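Semwal strip, right hand circuit now??
2 min read

flapsandgo
Flew into Semwal in September, first time since spring. Plate says left hand on 33, bloke on the radio says right. Ended up doing a sort of wide left at 800 ft and feeling a fool. Anyone know which it is? Flying the club Fivus if it matters, so not quick.

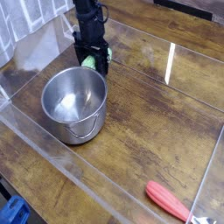
Otetlow_tug
Right hand on 33, has been all summer. Village complained. It's on the board in the clubhouse, not much use from the air I know. Ring before you go, says so on their page.

vindel2
Disagree. Right hand is for gliders and tugs only, powered stays left. I was told this at the desk, 8 in the morning, by the person who took my landing fee. Height is 800 for us, 600 for microlights.

Otetlow_tug
Then the desk has it wrong. Two circuits in opposite directions off a grass strip with no overhead join? Come on. Would not let a student near it.

vindel2
Plenty of places do exactly that. Works fine if people look out and make there calls.

Replies continued after lunch

- mudguard: Rang them just now. Powered is RIGHT hand on 33, left on the other end, 800 ft. Plate being reissued. Didnt ask about microlights, sorry. 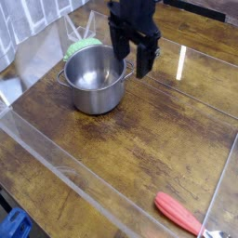

- flapsandgo: Cheers, thats me sorted. Will pencil it on mine. Still think a notam would of been nice.
- vindel2: Fair enough on the direction. Want to see the new plate before I change anything though.

Recent threads
Fivus nosewheel shimmy, again
Otetlow fuel, card only?
Vindel to the coast, best route under the cloud
Radio check manners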